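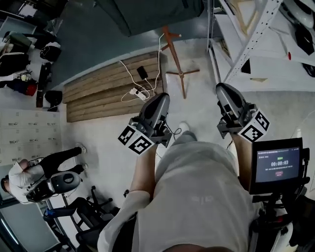
Nseir
bench tech, Mostbridge workshop

Wed 29 May

Back corner again. I'm told the power strip on the plank platform is a tidy solution. I don't buy it. The white cables are still in a tangle, the little black adapter sits loose beside it, and one plug in a strip hardly needs a platform to itself.

Coat stand: four legs spread over the concrete right next to the planks. Good place to catch a foot. Trivard's layout sheet has it by the door, and I'd like to see it there before I believe the sheet.

The white shelving is supposed to take 1000 of something per shelf. The label doesn't say what — pounds, I doubt it. Keeping the heavy stuff low until Grarnasden sends the real numbers. I asked in March.

To do: coil the cables, move the stand, try the strip on the wall with 2 screws. Not convinced the wall will hold them.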